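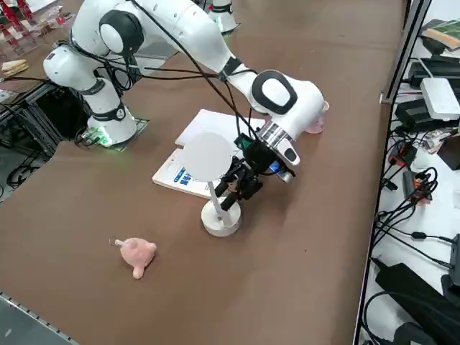

Stisbridge Shared Workrooms – Fire and Electrical Walk-Round
Date: 30 October 2022
Rooms: ground floor and upper floor, without the boiler room

Marks: OK = good, R = repair needed, N = not checked

1. Exit doors open fully from inside – OK
Comment: The back door opens well, but the mat catches under it. Please take the mat away or glue it down.

2. Escape routes free – R
Comment: In the upper corridor there were paper boxes on both sides. Two persons cannot pass each other there. The same remark was written in September.

3. Exit signs lit – R
Comment: The sign over the stairs is dark. I changed the tube and it stays dark, so an electrician must look at it.

4. Fire extinguishers – OK
Comment: All are on their hooks, with seal and pin. The label from Drokell on the kitchen one is hard to read. Next service is in 12 months.

5. Smoke alarms, test button – OK
Comment: The alarm in the print room is weak in sound. With the door closed I could hear it only a little from the stairs. New battery ordered.

6. Extension cords – R
Comment: In the Sevent room one cord was plugged into another cord. This is not allowed, also not for a short time. I unplugged it and left a note.

7. Wall sockets and plugs – OK
Comment: One cover beside the sink has a small crack. No metal can be touched through it, but I would like to have it changed before winter.

8. Portable heaters – R
Comment: The heater in the Dai room stood too close to the curtain. Our rule is up to 30 inches of free space on the sides, and never less than this in front. The rule text is not clear and should be written again.

9. Fuse box – OK
Comment: Door closes, labels are complete. Somebody wrote over label 2 with pencil – please use the printed list.

10. Boiler room – N
Comment: The key was not in the key box.

Repairs for points 2, 6 and 8 can be done by the tenants. Points 3 and 10 stay with the office.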